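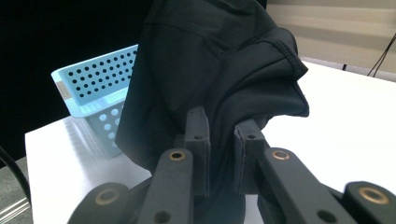

The Colta costs over twice what the Tennant does, and by Friday lunchtime Innes Buchanan had stopped pretending this didn't annoy him. He had spent the week at Stivbridge picking up dark clothes with one hand-held gripper after another, and the cheap one was ahead by 14 lifts.

"It has brass bushings and no opinions," he said, squeezing it shut. The Colta has plenty of opinions, mostly about cotton.

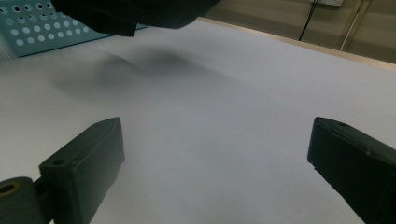

Opening wide is the easy bit, and both makers are proud of it. Closing on a hem without also grabbing the table is where the money ought to show. Buchanan wants 1000 lifts from each before he writes anything down for Plostmont, who are paying – and who, he suspects, have already ordered the Colta.

He put the kettle on and went back to lift 27 of the afternoon.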